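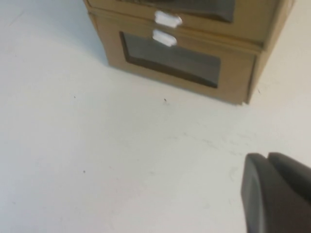
The second phase of the Dissanayake small parts storage project was completed in July, and this report sets out progress against the grant awarded by Enex. The purpose of the phase was to replace the mixed tins and envelopes in the sorting room with cardboard drawer units of a single pattern. Each drawer has a window in its front and a small white handle, so that staff may see what is kept inside before opening it. Units have now been ordered from Cemberg for the whole of the north wall, at a cost of £1,330 against an agreed budget line.

Last updated: July

Assembly was carried out on the premises. The units arrive flat and are folded by hand, and the instructions supplied were found to be adequate once the order of the side folds had been clarified with the supplier. Every drawer is drawn out fully and checked before it is put into service.

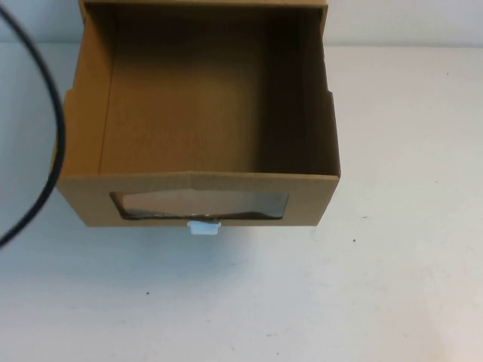
Drawers which do not run smoothly are taken back to the assembly table and refolded. The usual fault is a side wall that has not been pressed down along its full length, and it can be put right in a few minutes. Two drawers could not be corrected and have been returned to Cemberg for credit.

The transfer of stock began on a Wednesday and is proceeding by category. To date 700 items have been moved, chiefly buttons, buckles and cord ends, and entered in the Drindex register under their new drawer numbers. Thread and binding tape will follow. The larger fittings will remain on open shelving, as they are too heavy for cardboard.

The arrangement of the units was discussed at the July review. It had been proposed that they should be stacked two high throughout, to keep the upper drawers within reach of seated staff.
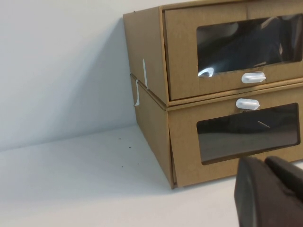 Eldana Alemayehu asked that the labels be fixed to the side panels as well as the fronts, as those working from the end of the bench could not otherwise tell one stack from the next. She also wished it to be recorded that the drawers were far quicker to search than the tins had been.

The request has been accepted and the additional labels will be met from the existing stationery allowance. No change to the grant is sought on this account.

One matter remains open. Cardboard is vulnerable to damp, and the lower units along the north wall will need to be inspected during the winter months.
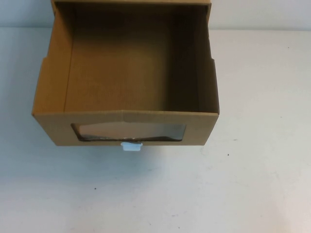 A record of these inspections will be kept with the register — any drawer showing softened corners or a loose window will be withdrawn and its contents moved to a spare. Spending on spares has so far been within the sum allowed, and the next claim will be submitted by Anwara Fakir once the thread and tape have been transferred.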